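Clancombe open day: a lot of walking, some foam

I went to the Clancombe open day in December expecting to be sold something, and I was. The invitation promised "the future of early learning materials, hands on." What I got was a badge, a paper cup of coffee and a tour in a group of 11, most of whom seemed to know each other.

The first hour was talk. Chandrasekhar Kulkarni, our guide, took us through the Zenutex range on a big screen. It has 38 products, and he was fond of all of them. There was a slide on "open-ended discovery" that I read twice and still couldn't tell you what it meant. A woman from the Aker nursery group asked about prices and was told a sheet would be going around. I never saw a sheet.

After that we were let into the long room at the back, where the things themselves were laid out.

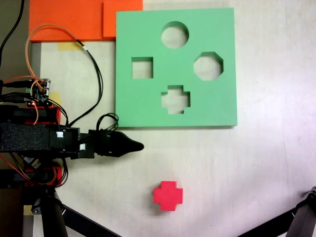 Shape sorters have been around longer than anyone in that room, so I wanted to know what was new about these. Kulkarni's answer was thickness. The older boards on the market are thin, he said, and a child can't feel when the piece has gone home. I'll give him that one. The green board is a proper slab, thick enough that you can see the inner walls of the holes, and the red cross is a chunky thing with short arms that would be hard to lose under a couch. Whether that is worth a new product line is another matter. My kids learned the same lesson from a plastic bucket with a lid.

I also wasn't sold on the choice of holes. Circle, square, octagon, cross. The circle and the octagon are close enough to be interesting, and I'd like to watch a three-year-old try to tell them apart. The cross is the showy one. It looks difficult, but there is only one place it could possibly go, so I suspect it's the easiest of the 4 for anybody who can be bothered to turn it a little.
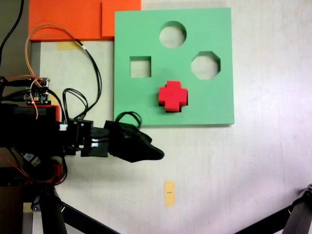

Then there is the question of fit. Kulkarni talked about "a satisfying seat," and I asked how tight they make it. Too tight and a small child gives up, too loose and you may as well hand them a tray. He said they had tried 3 clearances with families before picking one, but he couldn't tell me how many families or what they did with the other two. I wrote down "ask again" and didn't get the chance.

Foam worries me too. It's light and quiet and won't dent the floor, which parents will like. It also gets chewed. I asked about teeth marks and was told the material was "very forgiving," and I took that to mean yes.

Lunch was sandwiches from Ververidis across the road and by far the least oversold part of the visit. I would go back for the egg one.

If you run a playgroup and have a free morning, go, but eat late and bring your own list of questions. Parking is behind the building and the sign for it faces the wrong way.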